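The Scanlon Apartment Scale Model, Second Edition

I've been building planning models for a living for a long time now, and the Scanlon is the one I get asked about most. It's the desktop model of the proposed residential tower at Ladley, the one with the stepped podium and the awkward little plaza on the river side, and this is the new version with the revised massing (finally!).

If you bought the first edition, you'll remember the tower was a single block and the podium was glued down. That was fine until the developer put in the modified application and added floors, and then everyone had a model of a building that wasn't being proposed anymore. So I've made the tower in 2 stacking sections. Lift the top one off and you've got the approved height, put it back and you've got what they're asking for now. People at public meetings love doing this, and I've seen it settle an argument quicker than a whole folder of drawings.

The whole thing comes on a base that shows the surrounding blocks out to the Hustness rail yard, so you can see who ends up in the shade. I went back and forth on whether to include the yard, which makes the base wider than I'd like for a small desk, but so many of the questions are about that side of the site that leaving it off felt silly. 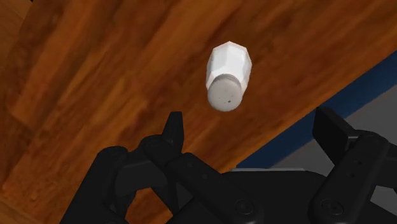
Shadow work is where a model like this earns its keep. Set a desk lamp low on the north-west corner of the base, turn the room lights off, and walk it round slowly. It won't replace a proper solar study, and please don't hand it to a planning panel as if it were one, but you'll understand the September afternoon problem in a way you just don't from a PDF.

Filipa Gouveia, who checks all my drawings before I cut anything, made me redo the plaza twice. She was right both times. The public path now runs clear through to the water, the way it's drawn in the current application, and the retail frontage wraps the corner where the old one stopped short.

What you get:
Base with surrounding blocks
Podium
Tower in 2 sections
Printed key to the lots and street names
Carry box with foam inserts

Price is $223, and that includes the carry box, which used to be extra. I make these in small batches, so if the page says sold out, send me a note and I'll put you down for the next run.

First edition owners can buy the new tower and podium without the base. You'll need to pry the old podium off, and a thin palette knife slid in from the plaza side works best. Go slow around the corner lot!

I also do the Beltorel site at the same scale, and the bases line up along the rail yard edge if you want both on one table. Custom sites are possible too, but send me the plans first so I can tell you whether it's a job I can take on.

Page updated July 21, 2024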